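Notas para a palestra — "O segundo disco: o que uma banda pequena decide mostrar"
Sharada Devadiga, 2020-02-06

Abertura. Agradecer ao Ismael Xavier pelo convite. Dizer logo que falo como produtora e que o português não é a minha primeira língua, por isso vou devagar.

Tocar os primeiros 25 segundos de "Rokorari", sem apresentar a canção. Esperar. Depois perguntar à sala quem pensa que está a cantar.

A voz é da Puspita Sembiring. No primeiro disco dos Drimance ela cantava sempre com dobra e muito eco, e as letras falavam de cidades onde ela nunca esteve. Vendeu 746 cópias, quase todas em concertos. A banda ficou contente e eu também, mas nas entrevistas ninguém perguntava pelas letras.

No segundo disco a Puspita trouxe "Ismail", uma canção sobre o irmão. Gravámos a voz uma única vez, com a respiração dentro. A Larasati Wibisono, que toca baixo, queria repetir o refrão — eu não deixei. Contar esta discussão com calma, ela está na sala.

Tocar "Ismail" até ao fim da segunda estrofe. Não falar por cima.

Números, rápido: 2062 cópias do segundo disco até março do ano passado. Não explicar demasiado, o preço também era mais baixo. 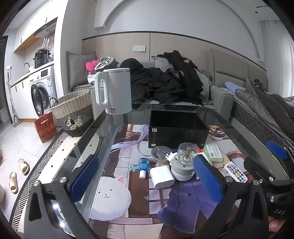 LETRAS E COMPOSIÇÃO

Ler os quatro versos de "Jister" na primeira versão e depois na versão gravada. A Hidayah Kusuma cortou os adjetivos todos. Perguntar: qual das duas é mais íntima? Aceitar as respostas diferentes.

Se houver tempo, falar do terceiro disco. A Puspita ainda não sabe se quer continuar a escrever sobre a família. Terminar com a maquete, só piano, e passar às perguntas.

Relacionados
Como gravar voz numa sala pequena
Drimance ao vivo: o alinhamento completo
Hidayah Kusuma e o trabalho de cortar versos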